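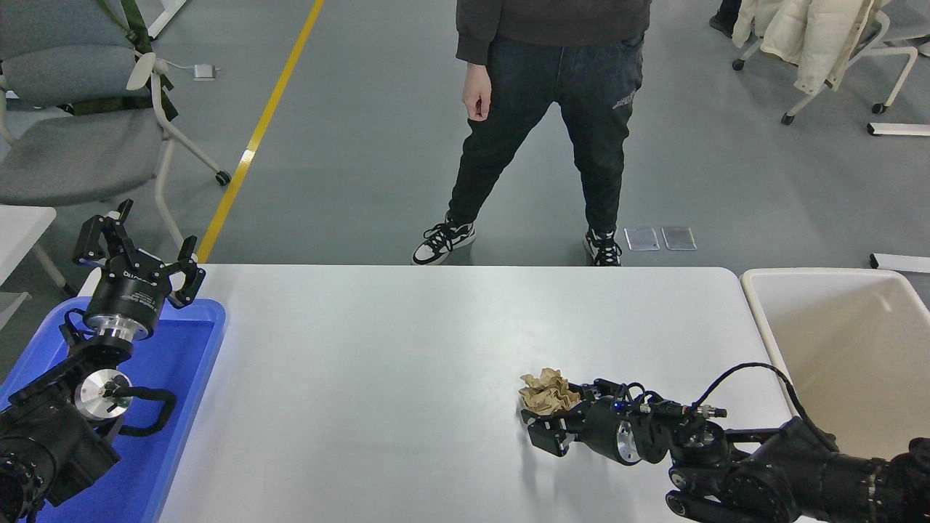 Sorting kraft paper and foil at a packing bench
Posted by Hadiza Usman, August 28, 2021

I look after a packing area where two kinds of scrap collect during the day: brown kraft paper used as void fill, and aluminium foil used as a liner. Our bench is white, with a cream-white bin at the right end and a blue tray at the left. The kraft paper usually comes off the goods as a crumpled ball like the one on the tabletop, and the foil comes off in larger creased sheets. At present both go in the same bin and the recycling contractor has started to query the loads. I would like to use the tray for one material and the bin for the other without changing the bench. Which material should go on which side, and does it matter whether the pieces are crumpled or flat when they go in? The bin liners are Ceremside, 69 litres. We pack 109 orders on a normal day.

Chang-ho Shin

Put the kraft paper in the bin and the foil in the tray. Paper is the bulkier material by a wide margin and it springs back after it is crushed, so it needs the deep container. Foil holds whatever shape it is pressed into and can be stacked in a shallow one.

On crumpled versus flat, the two materials want opposite treatment. Paper should be flattened or loosely folded where time permits. A tight ball traps air and will fill a 69 litre liner long before the liner reaches any useful weight. Foil should be gathered into a ball once there is enough of it. Small flat pieces tend to travel with the paper on a sorting line and end up as contamination. We hold ours until the ball is larger than a fist, then start another.

Labels go on the near face of each container, at the same height. We tried lids for a month in March and took them off again.

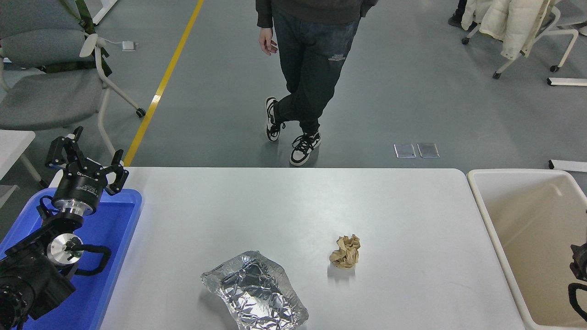
Can foil that has had food on it go in with the clean foil?
Light residue is normally accepted once the sheet has been wiped or rinsed and left to dry; anything with baked-on grease or food stuck in the creases should go to general waste.

The same limit applies more strictly to the paper. Kraft with grease on it should be kept out of the paper stream altogether, as the oil cannot be separated from the fibre during pulping. If your council or contractor takes compostables, ask whether they will accept it there.

Oluwatosin Obi

we just use two bins, one colour each. works fine

Austra Koppel

I agree with Chang-ho on the sides, with one correction. Check that the foil is foil. Some metallised film looks identical on the bench and is plastic. Crush a piece in your hand and release it: aluminium stays crushed, film opens out again. Film goes in neither container.

Two further points on the bench itself. Clear it on a fixed count and not when it looks full. Our rule at Omoregie is every 10 orders.

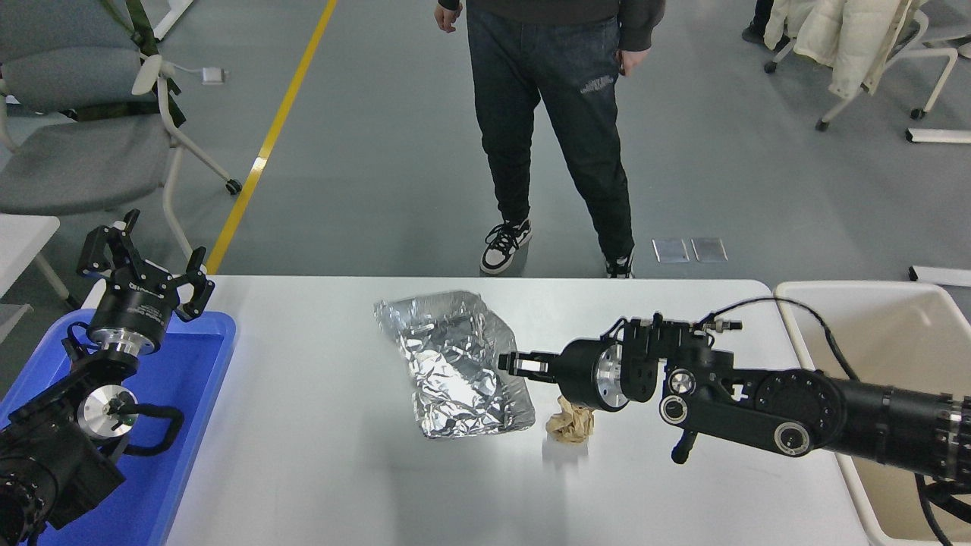 The second point is the order of clearing. Take the foil first, then the paper. Foil sheds small fragments along the creases, and these are easier to find on a pale surface before the paper is dragged across them. A damp cloth picks up what remains. Avoid a dry brush, which pushes the fragments over the edge and onto the floor.

For weights, we log each bag on a 500 gram resolution scale. That is coarse, but it was enough to show the contractor that the streams were being kept apart, and the queries stopped.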